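README – Jeltby shirts, part two

Hi, and thanks for downloading this. I'm Gunnlaugur Thoroddsen and I look after the laundry half of Jeltby, which is our collection of everyday tidying: T-shirts mostly, plus whatever was left lying next to them. The garden and kitchen halves live in their own folders and have their own notes. Read the Cadeleck notes first if you want the folder layout, I'm not repeating it all in this one.

The orange T-shirt on the green mat:
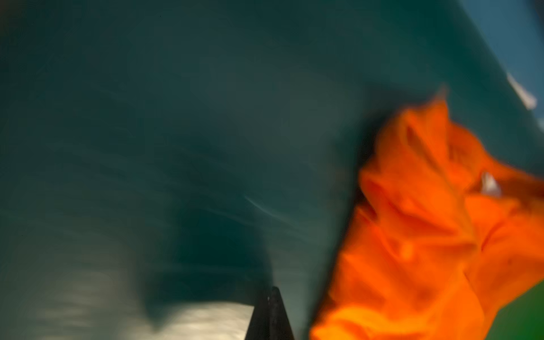
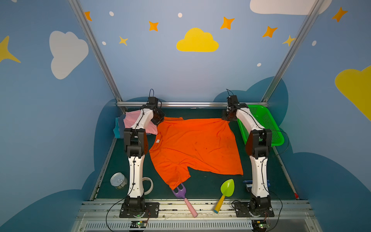
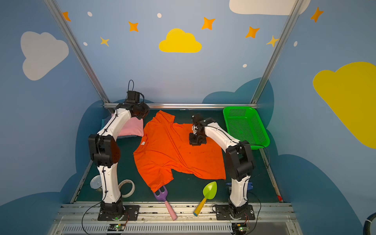
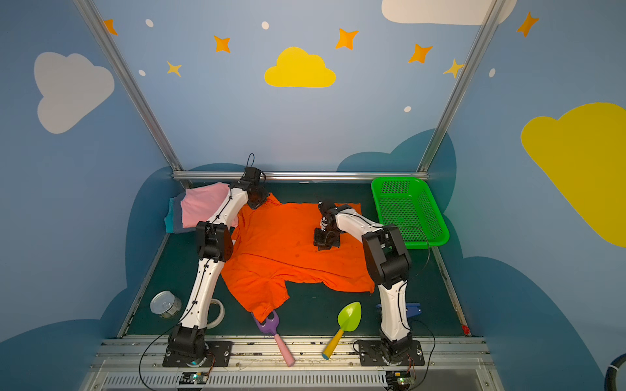 What's in the download

There are 1,972 shirt episodes in this part, and 261 of those are ones I flagged as messy. Messy is my own word and it goes in the notes column. I use it when a sleeve ends up under the body, when the hem bunches up into a lump, or when I just didn't like the look of the thing. I'm picky about hems (my mother ironed dish towels) so you may want to look through the flagged ones yourself and put some back. Please do! I changed my mind on a bunch of them between March and now.

Folding

The fold we go for is the plain drawer fold – sides in, sleeves back, then bottom up to the collar. Old soft cotton is a pain. It stretches at the corners when you pull it flat and then creeps back while you're busy with the other side. New shirts hold a crease much better, but they also slide around more, and I haven't decided which I'd rather have.

Please don't filter on shirt color to get "clean" episodes. I tried it for an afternoon and all I got was a list of shirt colors.

Labels

Each episode has one line of plain text. I wrote these by hand and then Hedlund style rules were applied on top, so "tee", "tshirt" and "T-shirt" all became "T-shirt". Small things on the mat are named only when the episode is about them. If you need them for the shirt episodes too, the Humura add-on has nearly 1,000 extra lines covering tape, cans, toy garden tools and so on. The spelling in there is a bit wild and I'm working on it.

Known problems

The notes column has a stray comma in a few rows, so quote your fields when you load it. "Sleeve" and "cuff" got mixed up in the early labels. I fixed the ones I found.

Last changed 7/26/19: typo fixes, two duplicate rows taken out, no new shirts.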